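The first thing the founder of Clolard wants me to know about her online writing program is that it works. I ask how she can tell. She thinks about it for a moment, then says people finish it.

Clolard is a paid writing group. Members log in each morning, write 1,000 words and post the count on a shared board. After every 2 weeks they trade pages with another member. There are no teachers and no lectures, and the group doesn't promise anyone an agent. I came in expecting to dislike it, having sat through my share of groups where the counting was the whole point and the pages were awful.

"Of course the pages are awful," she says. "They're drafts. I've never read a good draft of anything, mine included."

Fair enough. But a person can write awful drafts at the kitchen table for free, and I say so.

"Can they? Did you?"

I did, as it happens, though it took me nine years to get through one book, and I'm not sure I should have brought it up.

She started the group after leaving an in-person workshop she calls Seko, which met in the back of a stationery store and which she describes as "twelve people waiting for their turn to talk." She lasted a winter there. Her complaint is that everybody brought the same chapter back again and again, with the commas moved. I've been in that room too, or one like it. I also met my two best readers in it, and I don't believe a word count on a board would have found them for me. 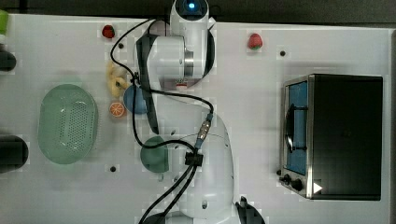

She doesn't argue the point as hard as I thought she would. "You got lucky with two," she says. "What about the other ten?"

We get to the numbers. By her own tally, 800 members have signed up since the start. How many finished a manuscript? She has a figure for those who completed the first round and none for those who ended up with a book. When I press her, she says a book is the member's business. I find that hard to square with the front page of the site, where the word "book" is all over the place.

"The front page was written in a hurry," she says. "I'd take half of it down."

It was still up when I checked on Jan 14, 2022.

What she'd rather discuss is the trading of pages, and on this she's more convincing. Each member gets one reader and one question to answer: where did you stop wanting to go on? Readers mark the line and leave it at that. No praise, no fixes. She got the idea from a newsletter called Vaner, and she says so without being asked, which I liked.

"People hate it for a month," she says. "Then they start guessing where the mark will be before they send the pages."

I tried it with a story of my own, under the name Atallah. My reader stopped in the second paragraph. I read that paragraph over several times and thought the reader was wrong, and then I cut it.

Would I pay for a year of this? I tell her no, and she doesn't look offended. She asks what I'm working on. I say it's a novel, and that it's going slowly.

"How many words yesterday?" she asks.

I tell her I don't keep track.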